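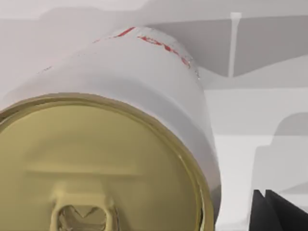
Flunlow is asking residents to stop relying on their phones alone for storm warnings after a line of thunderstorms in August knocked out power and cell service before the second alert went out. The town's emergency office has put together a short list of what each house should keep on hand, and it starts in the kitchen. Canned drinks are on it, the plain silvery kind with a bit of red printing near the top being as good as any other, along with drinking water, food that needs no cooking and a flashlight kept where people can find it in the dark.

The storms came through a little after 2 in the afternoon. The first alert reached most phones on time. The second, which warned of high winds on the north side of town, was sent after the tower on Dondero Hill had lost power, and many people never got it. Trees came down on Panganiban Road and across the lot behind the feed store. The road was closed until evening. There were no serious injuries.

At the peak, 500 homes were without electricity. Most had it back by nightfall, but a group of houses past the reservoir waited until the next morning. Crews had to clear the road before they could get a truck to the broken line.

Yamila Zapata, who runs the emergency office, said the town had come to count on text alerts and had let other methods slide. The old siren on the firehouse roof still works but was not sounded, as the written rules call for it only in a tornado warning. The office now wants that changed so the siren can be used for any storm with winds strong enough to bring down trees.

"People heard the wind and went to their phones, and the phones had nothing to show them," Zapata said. "We need something that works when the tower doesn't."

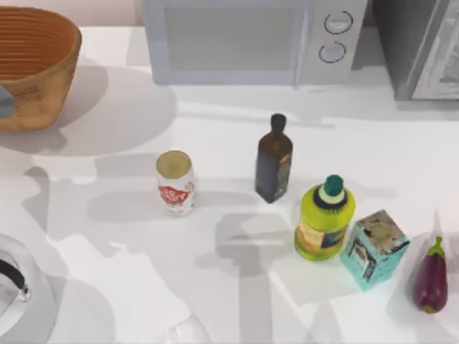
Pravesh Steyn said he would welcome the siren but wanted the town to settle on one signal and stick to it, so that people on the north side know whether they are being told to go indoors or to leave. He said his family sat in the basement for an hour in August without knowing if the worst had passed, and that a neighbor with a battery radio finally came over to tell them.

Battery radios are also part of the plan. The town has ordered 30 weather radios from Trurkatix, a supplier it has used before for fire department equipment. They will go first to residents who live alone or who have no car. Anyone who wants to be considered can leave a name and address at the front desk of the town hall. The radios are free, but people will need to buy their own batteries after the first set runs out.

Donal Hennessy, the road foreman, said his crew will spend the next three weeks cutting back limbs along Panganiban Road and the lower part of Dondero Hill. Drivers should expect one lane to be closed during working hours. Residents with a leaning tree near a power line should call the electric company and not try to cut it themselves.

The tower's owner has told the town it plans to install a backup generator but has not given a date. The siren rule needs a vote by the town board, which will take it up at its next meeting. Written comments can be dropped off at the town clerk's window until 3 p.m. on the day of the meeting.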